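Home | Modules | Reading lists | Timetable | Contact

Lanwood Evening School
Understanding Health and Habit, Session 4
Sleep that won't come: long-term insomnia in adults
Handout prepared by Tarık Bilgin

Welcome back, everyone, and thank you for such a lively discussion last time. I promised I would write up this session properly, as several of you asked for something to take home and read slowly, so please forgive me if it goes on a bit – there is a lot I want to fit in, and I have never been good at leaving things out.

Where we had got to

You'll remember that we finished by separating a bad patch of sleep from insomnia as a lasting condition. Almost all of us have had the first. A new baby, a worrying letter, a noisy neighbour, and for a week or two the nights go to pieces. Usually they mend themselves. When doctors speak of chronic insomnia they generally mean trouble getting to sleep or staying asleep on at least three nights a week, for three months or longer, with some real effect on the daytime as well, and in spite of having a fair chance to sleep. That last part matters. A person working two jobs who has only four hours for bed is short of sleep, and that is a hard life, but it is a different problem and needs a different answer.

The three Ps

Most of you will meet this model again if you read further. It comes in three parts, and I like it very much for its plainness.

Predisposing: the things a person brings with them. A family history of light sleeping, perhaps, or a tendency to worry, or a body that stays on alert.

Precipitating: whatever set the trouble off. Illness, bereavement, a move, a change of shift.

Perpetuating: what keeps it going after the first cause has faded. Long lie-ins to catch up, naps on the sofa, going to bed at nine in the hope of an early start, lying there watching the clock.

I'd ask you to spend the most time on the third. People are often puzzled that they are still awake at night two years after the divorce or the operation, and they go looking for some buried cause. Sometimes there is one. Very often, though, the habits they took up to cope (quite sensible ones, on the face of it!) have become the thing that holds the problem in place.

The bed and the wakeful mind

If you spend hours in bed awake and cross, night after night, the bed itself becomes a cue for being awake and cross. Many people say they nod off easily in the armchair and then feel wide awake the moment they lie down. Tuncay Çınar, who kindly read a draft of this handout for me, told me it was like that for him for most of his forties, and that he came to dread the sound of his own bedroom door. He has let me pass that on, and I'm grateful to him.

The usual advice is to get up if sleep isn't coming, go to another room, do something quiet in a low light, and go back only when sleepy. It sounds simple and it is miserable to do in February, when the house is cold and the duvet is warm. Be kind about this when you talk to people who have tried it and given up. A dressing gown left ready on a chair makes more difference than you would think.
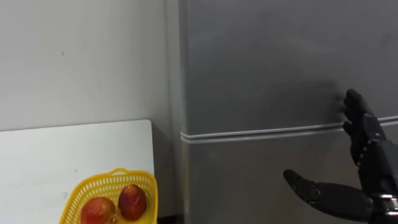 Fig. 2. A two-door refrigerator in grey.

Food and drink in the evening

A few words on this, as it always comes up. Caffeine lingers for hours, and it varies a good deal from person to person, so a cup of coffee at four in the afternoon may be nothing to one of you and a ruined night to another. Alcohol helps many people drop off and then tends to break up the second half of the night. A heavy meal late on can be uncomfortable, and going to bed hungry isn't much better. None of this is likely to cure insomnia by itself. I say so because people who have slept badly for years have usually been told to cut out coffee by every friend and relation they own, and they are understandably tired of hearing it.

Treatment

The treatment generally recommended first is cognitive behavioural therapy for insomnia, shortened to CBT-I. It usually runs over several weeks and includes a sleep diary, a regular getting-up time, a limit on time in bed, and some work on the frightening thoughts that turn up at three in the morning. The limit on time in bed (you'll see it called sleep restriction) can make people sleepier by day to begin with, so it needs care with anyone who drives for work, and with some conditions, such as epilepsy and bipolar disorder, it should only be done under proper guidance.

Sleeping tablets have a place, mostly for short spells. Anyone who has taken them for a long time should speak to their doctor before stopping – please don't let a friend throw the packet away after reading this handout.

For next time

Keep a sleep diary for seven nights, filled in at breakfast. Guess the times; no clock-watching, please. Then write up to 2000 words on the Irnerlow case study, using the three Ps. It carries 100 marks, and I am far more interested in your thinking than in your references. Bring a printed copy if you can.

Related handouts
Session 3: What is sleep for?
Session 5: Shift work and the body clock
The Sönmez lectures on rest and recovery
Keeping a sleep diary: the Fleluvov sheet
Irnerlow case study, full text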